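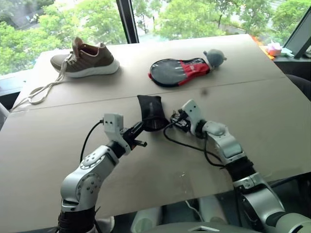 Footwear and Small Textiles Sorting – Progress Report to Sedis, January

Prepared by Oduor Khaemba

1. Work done
The sorting station by the window is in use. Items are laid out on the two-panel tabletop and entered in the Jirent register before they are stored. The target for this period was 100 items; 142 were entered. Laced shoes took the most time. Laces are left untied at intake so that length and wear can be recorded, and they tend to tangle with neighboring items when the table is full.

2. Item classes
Three classes are in use: outdoor shoes, indoor footwear, and small soft items. The third class covers socks and similar pieces of dark fabric, which are hard to grade while crumpled. 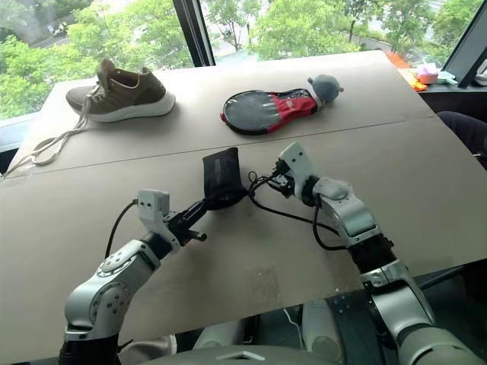 Small soft items are now handled last, on the near panel, with the shoes kept on the far one. Red and black indoor footwear with plush parts does not fit the present wear scale – it is entered with a text note until Warrier supplies the revised form.

3. Open points
- Daylight from the window affects color grading. Entries made after 4 p.m. are rechecked on the next working day.
- 10 entries lack a lace length.
- Storage bins from Prestix have not arrived.

4. Next period
Clear the incomplete entries, apply the revised form, and continue toward the project total of 1000 items. No change to the budget is requested.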